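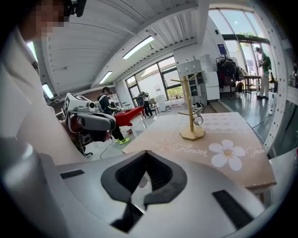

Call for participants: gripper jaw fault, repeat sessions at Brelley

Brelley is looking for 16 people to spend a day trying to make a hand-held gripper misbehave. If you want to hear how robots will be clearing your kitchen table by next year, please apply somewhere else.

What went wrong

In our last round of household tasks we recorded 1203 takes with the Tokon gripper. In 29 of them the jaws closed when the person holding the tool says they did not squeeze. Most of those ended with a dropped mug. One ended with a pinched finger and a blood blister, and we stopped work the same afternoon.

The supplier's answer was that the operators were tired and squeezed without noticing. Maybe. I have read the logs twice and I don't buy it as the whole story. The same supplier then sent us a software update which is said to fix the problem, and I have trouble seeing how an update cures tired hands. We were given no test results with it. So we are going to run our own.

What you will do

You will hold one gripper in each hand and move cups and other small things on and off a mug tree, over and over, on a table with a printed cloth. Half of the sessions use the old software and half use the new. You won't be told which you have, and neither will the person running your session. After each take you press a foot switch if the jaws did anything you didn't ask for. If you aren't sure, press it anyway. We would sooner throw out a false report than miss a real one.

Work is in blocks with a seated break after each. We also want people who have never touched one of these tools, so don't be put off if that's you. Former operators from the last round can apply, but not for more than half of the places.

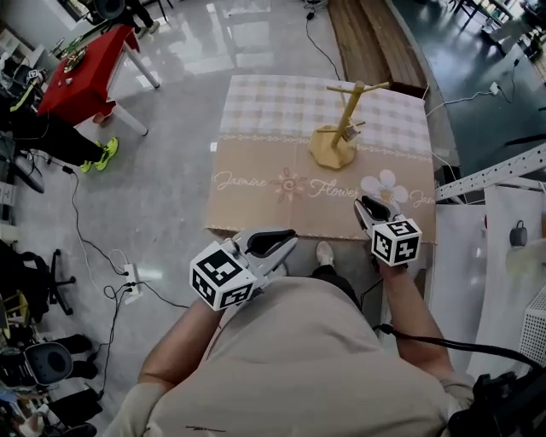 Safety deserves a plainer answer than the one I got when I asked for it in July. The risk review for the last round ran to one page, and most of that page was about the jaws. Trips barely came up. Anyone working over the table with both hands full is looking at the mug tree, and meanwhile there are black cables across the gray floor and a white power strip with several plugs in it. I have asked for the walking side of the table to be kept clear during takes, and for every cable that has to cross it to be covered. If you arrive and that hasn't been done, refuse to start. You will still be paid for the session.

The jaw padding does soften a pinch. I wouldn't call it protection. Keep your fingers out of the opening even when the tool seems to be idle, and take off rings before you begin.

Who can apply

Adults with normal use of both hands who can stand for a block at a time. Closed shoes are required. Please don't apply if you have a current wrist or shoulder injury, or if you work for the supplier or have a family member who does.

Pay

You get $70 per session, paid the same day, including if you quit partway through. There is no bonus for finishing without a fault report. There was one in the last round, and I suspect it kept some reports from being made at all.

What happens to the results

All participants get the full write-up, failed takes included. If the fault doesn't show up again we will say that, and we won't claim it has been fixed.

To apply

Write to Nana Nyarko at the Brelley test office. Tell us which hand you write with, whether you have used a hand-held gripper before, and which mornings you can't do. A résumé isn't needed. Applications close 2021-07-21.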